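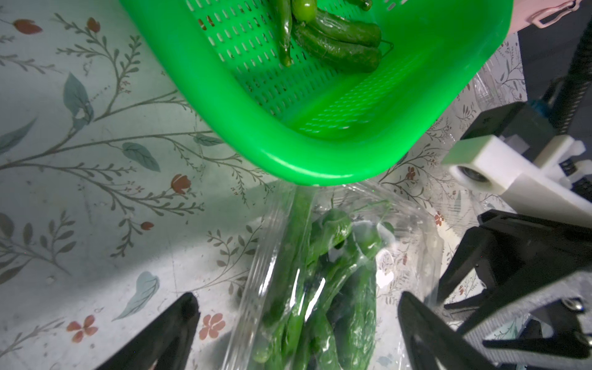

3.2 Loose and bagged produce

Households kept green vegetables in whatever they had come home in, or moved them to an open basket. Of the 416 storage events logged in May, almost a quarter involved peppers. Meinecke and Gauthier sorted these by container — bag, clamshell or basket — and noted whether the items overlapped.

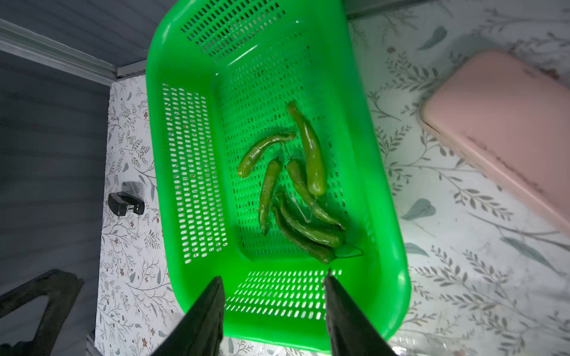 Figure 2. Green chilli peppers in a perforated plastic basket.

Overlap was common in baskets. Peppers with curved bodies tended to cross near the middle of the pile, and 59 events were coded as 'crossed'. Two coders disagreed on 24 of them, mostly where stem ends were hidden.
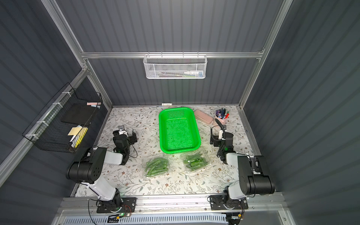

Clamshells were coded separately, as their lids limit how far the contents can spread. We return to them in Section 3.3.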